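4.2 Learning the laundry task from demonstrations

The Stummont policy was trained on 1,026 teleoperated episodes. Each one is split into stages, and the stage label is given to the policy along with the head view. Vrettos found that without labels the arm often went back to the door after opening it.

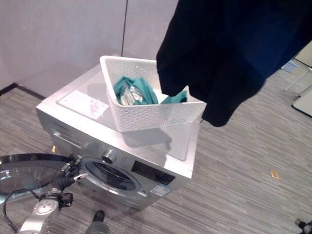 4.3 What to look for in the results

Door open and gripper near the drum rim is where stages are easiest to confuse. Compare the labeled and unlabeled runs at this point. Read Theodorakopoulos, section 2, before the lab.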